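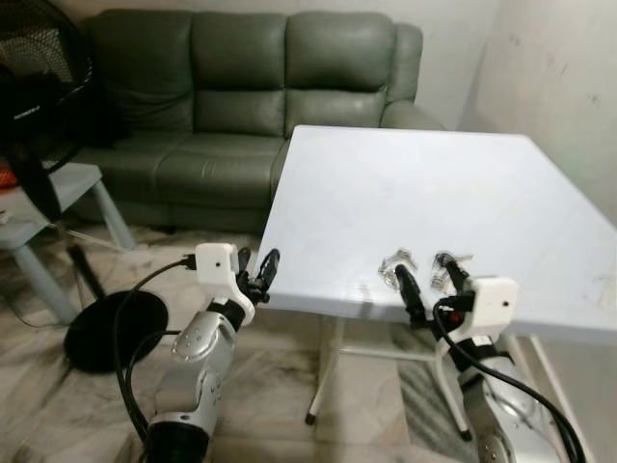 Most of the trouble in a two-arm build, Rajkumari Singhal argues, is settled before the first motor is powered, by where the bases go and what the cables are allowed to touch. A builder who bolts down the arms first and looks at the room second will unbolt them again.

Chapter 4
Setting Up the Cell in a Shared Room

4.1 Scope

Chapters 2 and 3 treated the arm as a bench item: links, joints, wrist, gripper, power supply, controller. In those chapters the arm could be clamped to anything that did not move. This chapter places two assembled arms in a living space and prepares them to work at a common table. By the end of it the reader should have a cell that can be shut down, left, and started again with the arms and the table in a known relation to each other.

The term "cell" is borrowed from factory practice and is used loosely. A factory cell has a fence, a fixed floor plate, and an interlocked door. A home cell has a sofa, a fan, and a folding table. The same three questions apply to both: what the arms can reach, what they are meant to reach, and what else lies inside the difference.

The worked example is the Cuautle build, which uses two Trorneck arms with printed wrist mounts and two-finger grippers, a Prarkero controller, and the Skondine motion package. Readers with other hardware should substitute their own values where these are given. The procedure does not change.

4.2 The reach envelope

The reach envelope of one arm is the full volume its fingertips can enter. The maker's drawing normally shows the envelope of the bare arm, measured to the wrist flange. A wrist mount and a gripper extend it. Measure the added length from the flange to the fingertips with the fingers closed, and add that length to the radius on the drawing.

With two arms, there are three regions to mark: the part only the left arm can reach, the part only the right arm can reach, and the overlap. Hand-to-hand transfers take place in the overlap, and so do most collisions between arms. A wide overlap is convenient for transfers but leaves little table that either arm can use freely. For tabletop work with small parts, start with the bases set so that the overlap covers the middle third of the table, and adjust after the first trials.

Mark the limits at floor level with masking tape. On tile, the grout lines look like a ready-made grid and are often used as one. They should be checked with a tape measure first. A hand-laid floor is seldom square to the walls, and an error at the base grows with distance from it.

Ordinary furniture inside the envelope counts as an obstacle whether or not any planned motion goes near it. Floor fans deserve separate mention. The round base is low and easy to overlook in a plan drawing, the pole may stand at an angle, and the head is wider than the base. Enter a fan in the motion package as a single upright cylinder as wide as its widest part, and give an oscillating head its full sweep.

4.3 The table

A folding table is an acceptable work surface if its behavior is known. It has two defects. The top flexes when pressed, most of all far from the legs, and the whole table slides when pushed from the side. Small dark foot caps grip smooth tile poorly, and a crossbar stiffens the legs without doing anything for the feet.

Test the table before calibration. Lay a straightedge across the top, press down by hand at the center of the front edge, and note the drop. If it is more than 2 mm, either move the work closer to a leg or add a support. Next, push the table sideways at the same point with a spring scale and record the force at which it starts to slide. Set the side-force limit in the controller well under that figure. Rubber pads under the feet will raise it.

The front edge is the nearest part of the table to the arms, and beginners tend to put the work there. It is also where fingers are most likely to strike the side of the top instead of passing over it. Approach an object at the edge from above, or with the wrist already higher than the surface. Both paths are compared in Section 4.6.

4.4 Cables at the wrist

A thick cable leaving the top of a wrist mount needs a loop. Without slack it pulls on the connector at the end of wrist travel; with too much it hangs where the other arm, or a piece of furniture, can catch it. Route the cable as follows.

Move the wrist joint by hand, power off, to each end of its travel. At the position that demands the most cable, leave enough to form a smooth curve with no kink at the housing. Fasten the cable to the nearest rigid link, never across a joint band. Move the wrist to the opposite end and look at where the loop falls. If it drops below the elbow, shorten it and repeat.

The cable in the Cuautle build is rated for 2,000 bends at the radius used. That is a small number for an arm in daily use -- a simple pick-and-place routine bends it twice per cycle -- and the cable was treated as a wearing part and logged from the day it was fitted.

Fan cords and lamp cords should not share a path with arm cables. Tape them to the floor along the wall, or unplug the appliance while the arms are live.

4.5 Clear parts and bright surfaces

Transparent objects on a white, slightly glossy top are a hard case for any camera-guided grip. A clear part has little color of its own. The camera picks up glints, and the glints move when the camera moves. Overexposure makes matters worse by removing the faint edges that remain.

Lower the exposure until the tabletop reads as light gray. If edges are still lost, lay a sheet of dark matte paper under the parts. Depth readings taken through clear plastic commonly give the distance to the surface behind it, and they should be discarded in favor of a known table height.

Close the fingers slowly. Yogesh Mishra recommends up to 30 trial grips on a clear part at low force before the first lift, with the result of each entered in the build log. The indicator light on a gripper, where there is one, must not be taken as proof of a grip until its meaning has been checked in the manual. On some units it reports power only.

4.6 Approach paths

Two paths to the front edge are considered. In the first, the arm rises in front of the table until the fingertips are clear of the surface, then moves forward. In the second, the arm reaches its full height over the table and comes down on the part. The first is shorter and keeps the elbow low. Its clearance is found by subtracting the table height from the fingertip height at the moment the fingers cross the edge, using the sag measured in Section 4.3 as a correction.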